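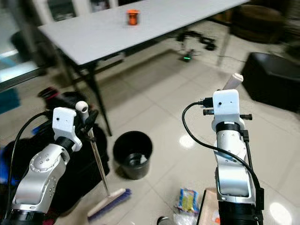 Broom on the tiles

Posted by kip_swai
Evening all. We moved into the Drarnside place in September and every floor in it is tile, which I have never lived with before. My question is a small one, but it has been going around our kitchen table for a week — do you sweep before you mop every single time, or is that just something our mothers told us? I have a soft broom, a bucket and a bottle of Grotell floor soap, and the grout still looks gray to me by supper.

mwakyusa_mike
Sweep first, always! If you mop over grit you are only making mud and pushing it into the grout, and then you're down there with a toothbrush. I did 72 square feet of hallway that way once and my knees have not forgiven me. And go easy on the soap, one capful is plenty.

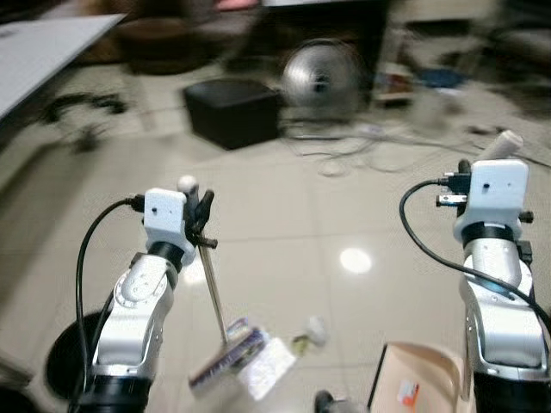
Atieno Muriithi

Welcome to tile, Kip, you'll come to love it (mostly). I'm going to disagree with Mike a little, and I hope he'll take it kindly as he always does. I sweep in the evening and mop in the morning, and I don't sweep again in between unless the dog has been in. Twenty years of beige floors and mine look fine. What did help was changing the water after 2 rooms and skipping soap altogether every other time. Your gray may well be old soap, especially if the folks before you were heavy pourers.

mwakyusa_mike
Taken kindly, but Atieno, you have one dog and I have three grandkids with sandy shoes. Overnight is a long time in my house. Agree on the water.

ikow_jan
Vinegar in the rinse?

Atieno Muriithi
Oh please don't, Jan, not on grout. It eats at it over time. Plain warm water.

kip_swai
Thank you all so much. I rinsed the kitchen with plain water at 7 this morning and the bucket came up cloudy, so I think Atieno has a point about the soap. Will try the hall next and sweep it first — sorry, Atieno.

Contact the moderators | Copyright Ikow Home Forum | Back to top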